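Home Explore Notifications Messages Lists

We use cookies to improve your experience. Accept all Manage settings

Ultden Manipulation Group
Kitchen task collection, March update. A thread.
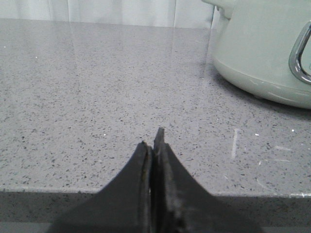 1/ Scope of the current round
The Ultden group is gathering examples of everyday counter work for the Bridis learning system. The present round covers reaching, closing on an object, lifting, and setting down. Pouring is excluded until the next round. All sessions are held in furnished kitchens.

14 replies 31 reposts 206 likes

2/ As of this week the set holds 1,549 accepted examples. An example is accepted when the view from the wrist and the recorded finger opening agree from start to finish. Those that fail this check are kept in a separate folder and are not used for training.

3/ Each operator begins with the fingers closed over clear counter space. The closed position is recorded before any object is approached, and the zero reading is taken from it. Operators are asked to hold still until the tone sounds.

4/ Polished stone counters have required particular attention. A glossy, speckled surface returns soft reflections from a window or a pale curtain, and in early trials the Bridis model treated some of these as the edges of objects. We have therefore asked the sites to record at different hours and to leave curtains as they find them.

9 replies 12 reposts 88 likes

5/ We have also been asked whether counters should be wiped clean of streaks and faint marks before recording. They should not. Sites are to remove food and standing water for safety. Ordinary marks may remain, as the system will meet them in any home.

6/ Appliances with curved handles stay where the household keeps them. An operator may move one only if the written task calls for it, and the move must then be recorded as part of the example.

7/ Sessions are limited to 2 hours per operator, with a break of 10 minutes at the midpoint. Fatigue shows in the data as short, hurried closings, and the Petersen site reported fewer of these after the limit was adopted.

8/ Review is carried out by a second person who did not record the session. Reviewers mark the moment of first contact, the moment of release, and any slip between the two. Where the reviewer and the operator disagree, the example goes to Esmaeil Ahmadpour, who makes the final decision.

5 replies 7 reposts 61 likes

9/ A correction to our previous thread. We stated that failed grasps were discarded. Failed grasps are kept and labeled as such, provided the recording itself is complete. Only broken or partial recordings are set aside. We regret the error and thank the readers who raised it.

10/ Finger wear is now entered in the session log. Operators note scuffs or discoloration on either finger at the start of the day. A finger is replaced when the closed reading drifts past the limit given in the site manual, whatever its appearance.

11/ The Areck site will join the collection once its operators have finished training. Its first recordings will be held apart until they have been compared with those from Petersen.

12/ Requests for the labeling guide may be sent through the contact form on our profile. Please state your institution and intended use. Requests for raw video cannot be granted at present, as the household agreements do not permit it.

3 replies 18 reposts 97 likes

Show more replies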